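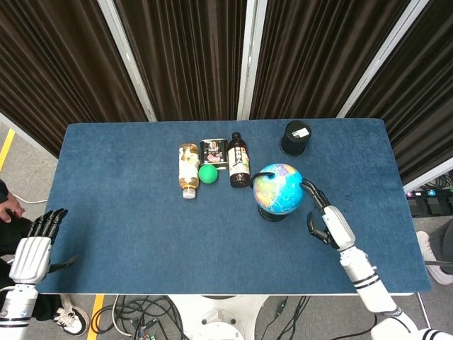
La mesa azul con la pelota verde, las botellas, la lata y el globo terráqueo.

Brultico
Galería: La mesa azul

Brultico es el fondo de objetos para bodegón del taller de dibujo de Villalba. Reúne 200 piezas de uso corriente, casi todas de cocina, escritorio o despensa, que se prestan a los grupos del taller y a los de Skorville. Esta galería corresponde al montaje de marzo, que lleva en el inventario la referencia 407. Se monta en la mesa grande, sobre fieltro azul, y se dibuja desde cualquiera de sus lados.

El montaje 407 mezcla envases y formas simples. Lo pidió el grupo de iniciación, que llevaba varias semanas con cajas de cartón y quería pasar a superficies que reflejaran. El de los viernes lo usa para color. La dificultad es media: las formas son fáciles de reconocer, pero están próximas entre sí y obligan a decidir qué contorno va delante.

El fieltro

El fondo azul se eligió por contraste con el verde de la pelota y con el ámbar del líquido de la botella. En las pruebas con tela gris la pelota resultaba demasiado protagonista, y con tela blanca se perdía el tapón de la botella de plástico, que también es blanco.

El fieltro absorbe bastante luz y deja sombras de borde blando. Para quien empieza es una ventaja. Se cepilla siempre en el mismo sentido antes de montar. Las motas pequeñas se quedan, no hace falta dibujarlas. El tono cambia mucho según la hora y el lugar desde el que se mira: a veces es un azul profundo y a veces tira a gris. Conviene mezclar el color del fondo al comienzo y no corregirlo durante toda la sesión.

La botella de líquido ámbar

Va tumbada, con el tapón hacia el borde cercano. Es la pieza que más tiempo ocupa. Hay que resolver el plástico transparente, el líquido y una etiqueta pálida que se curva con el cuerpo. Recomendamos dejar la etiqueta para el final y tratarla como una mancha clara, sin intentar copiar lo impreso.

En acuarela funciona bien reservar los brillos y dar una primera aguada de ocre dorado. En lápiz se puede empezar por el tapón, que da la referencia del blanco más alto. Los acrílicos Kistatmont del armario tienen un siena natural que se acerca mucho al color del líquido si se rebaja con agua.

La pelota

Es el volumen más sencillo y el que mejor explica la sombra propia. Tiene acabado mate, por lo que el paso de la luz a la sombra es gradual. Varias personas del grupo la han dibujado con un contorno negro cerrado y el resultado se aplana. Es preferible perder la línea en la parte baja, donde el verde se junta con su sombra.

Para el verde no basta con el de tubo. Se le añade amarillo limón hasta que parezca excesivo y se compara de nuevo con el azul de al lado. La pelota se sujeta con un aro de masilla fino si la mesa se va a mover, y si no, se deja suelta.

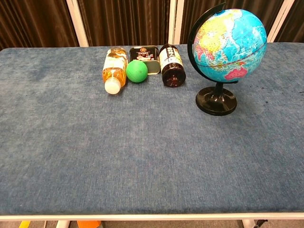 La lata

Fondo oscuro con adornos impresos y un borde metálico. El borde es lo difícil. Visto de cerca parece plata en unos puntos y oro en otros, según lo que refleje, así que no tiene un color que se pueda preparar de antemano. Se trabaja con valores: un claro, un medio y un oscuro muy juntos, con poca transición.

La impresión pequeña se resuelve con tres o cuatro toques. Si se intenta leer, la lata acaba pareciendo una etiqueta pegada al papel. El grupo de iniciación puede sustituirla por un bloque oscuro con una franja clara y seguir adelante.

La botella marrón

Vidrio muy oscuro. A primera vista es negro y se pinta negro, y ese es el error más repetido en los ejercicios que se han entregado hasta ahora. Mirándolo un rato aparecen rojos y marrones cálidos, sobre todo donde el vidrio recoge la luz. Una mezcla de tierra de Siena tostada y azul ultramar da un oscuro que se puede calentar o enfriar sin ensuciarlo.

La etiqueta de papel blanco lleva caracteres negros en columnas verticales y una marca roja pequeña. Esa marca es útil en los ejercicios de color, ya que queda lejos del verde de la pelota en el círculo cromático y equilibra la composición con muy poca superficie. Basta un punto.

El globo terráqueo

Océanos azules, continentes en amarillo, naranja, rosa y verde, arco negro y base redonda negra. Es la pieza más alta del grupo y cierra la composición por la derecha. Primero se encaja la esfera, después el pie y por último el arco. Los continentes se colocan cuando todo lo anterior está firme.

El azul del mar es más vivo que el del fieltro. Quien haya usado el mismo tubo para los dos verá que el globo se hunde en la mesa. Se corrige enfriando y agrisando el fondo, sin tocar la esfera.

El giro cambia el dibujo de los continentes, pero no el volumen. Antes de empezar se fija una posición y se anota en la hoja de sesión, para que el grupo siguiente pueda retomar el ejercicio donde estaba. La hoja está en la carpeta de la referencia 407.

El cilindro negro

Pieza opcional, con una etiqueta blanca pequeña en la tapa. Cuando se incluye va al fondo, cerca de la esquina derecha de la mesa. Sirve para practicar elipses en perspectiva y para marcar la profundidad. En los encuadres apaisados suele quedar fuera del papel y se puede prescindir de ella.

Ejercicios propuestos

Encaje general en 4 minutos, sin goma. Se repite tres veces cambiando de sitio.

Mancha de valores con tres grises. Sin línea previa. La botella marrón y la lata van en el mismo gris.

Estudio de la botella de plástico y la pelota, a color, en media hoja.

Composición completa con el espacio libre del fieltro en primer término. Se pide que ese espacio ocupe al menos la mitad del papel y que no se rellene con objetos inventados.

Préstamo y conservación

Las piezas del montaje se piden juntas, con la referencia 407, en el mostrador del taller. El plazo de préstamo es de 3 semanas. Para Skorville el traslado se hace en caja rígida, con la lata envuelta en papel de seda y el globo separado de los vidrios. Las botellas viajan cerradas y de pie, y se tumban ya en la mesa.

No se retiran las etiquetas de los envases. Tampoco se limpian con alcohol, que levanta la tinta. Un paño seco es suficiente. Si el tapón de alguna botella no cierra bien, se avisa antes de colocarla sobre el fieltro.

Los dibujos hechos a partir de este montaje se pueden dejar en la carpeta azul de la entrada, con el nombre por detrás y la técnica utilizada. La próxima referencia del fondo será de telas y cestería.

Volver a galerías
Inventario de Brultico
Horarios del taller de Villalba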